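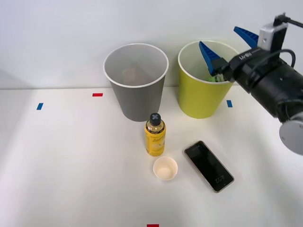 グレーと黄緑の紙コップ

紙コップでの水耕栽培、冬の間だけ休ませるべき？

投稿者：Plullero

はじめまして。去年の11月から台所の窓辺で豆苗とリーフレタスを紙コップで育てています。最初は順調だったのに、年が明けてからレタスのほうがまったく伸びなくなってしまいました。葉の色は悪くないんです、ただ大きくならない。水は3日おきに全部入れ替えて、液体肥料は説明書どおりに薄めてます。

窓は北東向きで、朝だけちょっと日が入ります。夜はかなり冷えるので、寝る前に部屋の真ん中のテーブルに移してますが、それが逆にストレスになってるのかなあとも思ったり。このまま続けるか、春まで休んで種からやり直すか、迷ってます。あと紙コップって、ずっと水を入れておいてふやけないものなんでしょうか。うちのは底のあたりがちょっと柔らかくなってきた気がします。同じようなことをしてる方いたら教えてください！

2023年1月27日（金）

Drokeck さん

うちもまさにそれでした（笑）。レタスは寒いと本当に止まります。枯れてないなら休んでるだけだと思うので、私なら捨てずにそのまま置いておきますね。夜に移動させるのは全然いいと思いますよ、窓際って明け方びっくりするくらい冷えますし。

ただ北東の窓だと、冬は光がぜんぜん足りてないんじゃないかなあ。私は去年、植物用の小さいLEDライトを買って、朝から夕方までつけっぱなしにしたら、2週間くらいで新しい葉が出てきました。高いのじゃなくて大丈夫です。近すぎると葉先が茶色くなるので、そこだけ気をつけて様子を見てください。

それと肥料、成長が止まってるときに同じ濃さであげ続けると余っちゃうので、うちでは冬は半分に薄めてます。藻が出てきたら濃すぎか、水に光が当たってるかのどっちかです。コップにアルミホイルを巻くとだいぶ違いますよ。見た目はいまいちですけど。

紙コップは消耗品と割り切って、私は月に一回くらい新しいのに替えてます。根っこを切らないようにスポンジごとそっと持ち上げて、次のコップに移すだけ。柔らかくなってきたなら、もう替えどきかも。

Hamel さん

豆苗なら冬でも伸びるよ。レタスはあきらめて春からでいいんじゃない？

Wilo さん

コップの件だけ書きますね。紙コップは内側に加工がしてあっても、継ぎ目からじわじわ染みてくることがあります。私は一度それで出窓の板を輪っかの形に変色させてしまい、かなり落ち込みました…。200ml入りの小さめのコップだったのに、一晩で下に敷いた新聞紙までびしょびしょ。今は紙コップの中にひと回り小さいプラカップを入れて、水はそっちにだけ入れてます。外側の色は好きに選べるし、光も少しは遮れるので気に入ってます。

受け皿は絶対あったほうがいいです！百円ショップのトレーで十分ですよ。レタス、復活するといいですね。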